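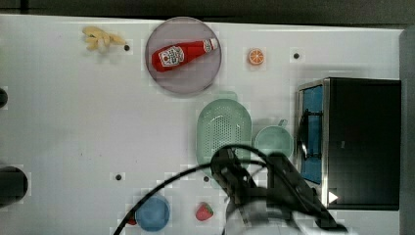

Play kitchen pieces on the white table: ketchup on its plate, bananas, an orange slice, the green colander and cup, and the microwave over on the right.

How to Sort, Wash and Store a Play Kitchen Set

Play food multiplies. You start with a strawberry and a cup, somebody gives you a bag of groceries for a birthday, and by December there's a banana in every room of the house. I love this stuff (more than the kids do, some days!) and I've landed on a way of sorting it that takes me 60 minutes from start to finish, including the wash. Grab a coffee and clear off a table.

What you'll need

A table you can spread out on, a light-colored one if you have it
A dishpan or a clean sink
Mild dish soap and an old soft toothbrush
Two bath towels
6 bins with lids, shoebox size or a little bigger
Masking tape and a marker

I use the Ekley shoebox bins. Any bin will do as long as a toy plate can lie flat in the bottom, so take your biggest plate along when you shop.

Step 1: Get it all out

Spread things out in a single layer with some space between them. Piles are the enemy here, small pieces go straight to the bottom and you'll miss them. Check under the couch and in the dress-up box while you're at it. Our last big roundup, with the Piras grocery bags and the hand-me-downs from my sister's house, came to 828 pieces, and I did that one in three rounds because no table was going to hold it. A normal set fits in one go.

Step 2: Sort by what you'd do with it

My first try was sorting by color and it looked gorgeous for one afternoon. Then a kid wanted to make lunch and needed all the bins at once. Sorting by job works so much better:

Fruit: bananas, strawberries, orange slices
Vegetables
Bottles and condiments, with the ketchup in here
Cups and plates
Cooking things, like the colander and any pans
Odds and ends you can't place yet

The microwave doesn't go in a bin at all. Big pieces live out on the shelf where they look inviting, and honest to goodness, a play microwave with its door open gets a child cooking faster than anything I could say.

Step 3: Wash

Warm water, a small squirt of soap, solid plastic pieces only. Do the cups and plates first while the water is clean. A colander with lots of tiny holes needs the toothbrush, working from the inside and then from the outside, and then a good rinse under the tap. It's weirdly satisfying.

Keep these out of the dishpan:

Anything with batteries or a speaker
Wood and felt food
Bottles with paper labels (wipe around the label with a damp cloth)
Hollow fruit with a seam or a pinhole, which can trap water inside

For the microwave, take the batteries out if it has any, then wipe it down inside and out with a cloth you've wrung out hard. Get into the corners of the door. That's where the crumbs are.

Step 4: Dry

Lay everything on the towels, cups upside down, and leave it overnight. I know, I know, you want to be finished! But a damp cup in a closed bin smells terrible within a week. Flip the colander over once before bed.

Step 5: Label and load

Masking tape on the short end of each bin, one word in big letters. For kids who don't read yet, draw the thing. My drawing of a strawberry is a triangle with dots and everybody gets it.

Plates go in flat, cups nested on top. Bottles lie on their sides. Don't fill past the rim, or the lid pops off and you're back where you started.

Step 6: Put out less than you think

Pick one plate, a couple of cups, something to cook with and a handful of food, and put the rest up high. Swap when interest drops. We have a Nivex shelf with a low ledge and that ledge is the limit: if it doesn't fit, it waits its turn. The kids greet the swapped-in bananas like old friends.

Check the odds and ends bin at every swap. Cracked pieces go in the trash, and single halves of cut-apart fruit get one month to find their partner.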